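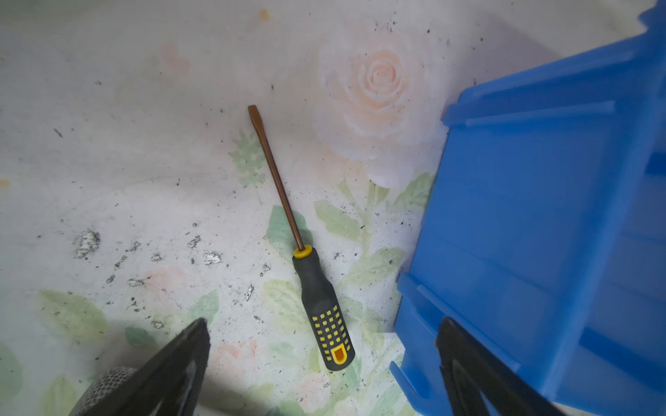

Flathead screwdriver with yellow collar and gray grip

Home Repair Help > Kitchen > Cabinets and hinges

Cabinet doors hang lower every month, hinge screws turn but do not hold

Posted by Fidelina Tamayo on a Thursday

Good evening to all. We have moved in June to an older apartment in Benville and the kitchen is from the previous owner. The cabinets are from Dromia, it is written on a small label inside the drawer. I have tried to find the company and I did not succeed, so I suppose it does not exist anymore.

My problem is with the upper doors. Two of them hang so low on the handle side that they touch the lower rail when I close them, and one is already scratched from this. The hinges are the old kind, a flat metal leaf on the outside and screws with one straight slot. There is no adjustment screw on them. When I turn the screws in the side of the cabinet, they go around and around and never become tight. In the other doors the screws are still good.

A man from a kitchen shop came to look and he proposed new doors and new hinges for 550 dollars. I find it a lot of money for two doors. The cabinets themselves are solid and I like how they look, so I would prefer to keep them. Can I repair this alone? I have some tools from my father and I am patient, but I never did wood repair before. Also I would like to know if it is better to use longer screws, as my neighbor told me. The side of the cabinet is not very thick, I measured 18 mm.

Thank you in advance for your time.

Lahtinen

Hello Fidelina. Please do not pay the 550 yet. What you describe is very common with old surface hinges. The wood around the screw is worn out, and the thread has nothing to bite in. The hinge itself is probably fine.

I would not use longer screws. With 18 mm you have not much space, and if the point comes out on the inside, somebody will hurt the hand when taking a plate. It is better to fill the hole and to put back the same screws.

First empty the cabinet and take the door off completely. Ask a second person to hold it while you remove the last screw, the door is heavier than it looks. Keep the screws of each hinge separate, in the old kitchens they are not always the same length.
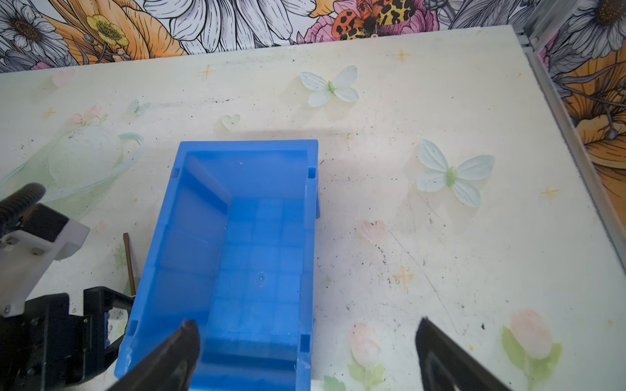
Then look in the holes with a flashlight. If there is dust or old paint, clean it out with a toothpick. Put a little wood glue in the hole and push in wooden toothpicks or thin pieces of matches (without the heads) until no more will go in. Break them off even with the surface and wipe away the glue that comes out. Leave it until the next day. I know that people say one hour is enough, but I had to do one door again because of this.

On the next day, make a small pilot hole in the middle, much thinner than the screw. Turn the screw in by hand. Slotted screws are easily damaged if the blade is too narrow, so choose a screwdriver which fills the slot from one side to the other. Stop when it is tight. Do not give the extra half turn.

When you hang the door, put a piece of folded cardboard under the handle side so it sits in the right height, and tighten the top hinge first.

Istent

sounds like particle board to me, not real wood. toothpicks do not hold well in particle board. I changed all hinges in my mother's kitchen and it was six evenings of work but now they are perfect. Maybe consider this.

Lahtinen

It is a fair remark. Fidelina, look inside the screw hole or at the back edge of the cabinet. If you see small pressed chips, drill the hole a bit wider and glue in a short hardwood dowel instead of toothpicks. 13 mm long is good for your panel. Put a piece of tape on the drill bit at this depth so you do not go through.

Fidelina Tamayo

Thank you both. I looked at the back edge and it is real wood, with layers, so I think plywood. I did the worst door with toothpicks and glue and waited until the next evening. The screws became tight and the door does not touch the rail now. The second door I will do on the weekend, when my sister can hold it. For the scratch, do you know if a wax pencil is enough or do I have to paint?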